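The Great Glass Cupboard Sort-Out (and one mystery item)

14 June 2024

So the glass cupboard is finally happening! I've been threatening to do it ever since I moved into the Siver Street place in January, when everything breakable went onto the nearest shelf in whatever order it came out of the newspaper, and there it stayed. Every time I wanted a water glass I had to lift out a jug, a candle holder and a souvenir shot glass from Ballarat first. Enough.

The way I do these things is to get the lot out onto a table where I can look at it properly. I know you're meant to go shelf by shelf, but I love the big spread. You find stuff you'd completely forgotten. I found my nan's sherry glasses, wrapped in a tea towel I'd also been missing, and I might have squealed a bit.

A quick word on the table while I'm here, as a few of you asked after the last post. It's wood, light and honey coloured with paler streaks running through it, and I got it second-hand from Plarnent, the big salvage shed out past the showgrounds. I paid $200 and then another $25 to get it delivered by a very patient man in a ute. I had a moment of doubt when it came through the door (it looked so orange!) but next to the grey carpet it's gorgeous and I wouldn't swap it for anything.

Anyway, the mystery item. It came in a box of mixed kitchen bits I picked up at the Jerkau Road market, $20 the lot, and I only wanted the box for the enamel colander underneath. Does anyone know what it is? 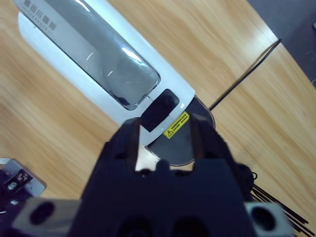
Market mystery, smoky window and all. Guesses in the comments please!

I'm quite taken with it, whatever it does. It's long and rounded like a giant vitamin capsule, all glossy white, with a grey see-through panel along most of its length and a shiny black rectangle below that which I'm assuming is a button. The writing is Chinese, and there's a little yellow caution sticker down at the dark grey end with print so tiny I'd need a magnifying glass even if I could read it. My neighbour Welington Macedo reckons it's something for cutlery. My sister says hair. I haven't pressed anything yet! I'd like to know what the caution is about first, so I'm going to take it down to the Akgül deli, where the girl on the weekend counter is studying Mandarin and has said she'll have a go at the sticker if I buy olives. I was going to buy olives anyway.

Right, back to glassware. My rule this time was that anything I hadn't drunk out of since the move had to make a case for itself. The sherry glasses passed on sentiment. Three of the four jugs did not. The shot glass from Ballarat has gone to live on the bathroom windowsill with a succulent in it and looks very pleased with itself.
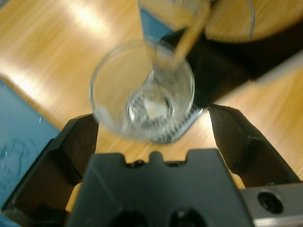 Stacking is where I always come unstuck. I grew up in a house where you did not put one glass inside another, ever, and Mum would go quite pale if you tried. But the new cupboard is only 91 cm wide and the shelves are deep, so I've been trying out combinations to see what will go. Same into same is asking for trouble, they grab hold of each other and you end up running the hot tap over them and praying. A tall narrow one into a short wide one is a different story. The tall clear glass goes down into the little short cup with its narrow end sitting inside, and you can still see the ridgy bit around the cup's base, which I'm fond of. I wouldn't leave them like that on a high shelf, mind you. Too tippy by half. Down low at the back, though, with the mugs in front as a sort of fence, I think it could work a treat.

The other change is that the everyday glasses are now on the LEFT, next to the sink. I've reached for the right-hand side every single time so far and got a handful of egg cups.

Still to go: the wine glasses (too many stems, not enough height), the vases, and the shelf of jars I keep telling myself are for jam. If anyone in the area would like three jugs, one with a small chip on the handle, sing out and I'll leave them on the porch for you. And I'll update this post once I hear back on the sticker!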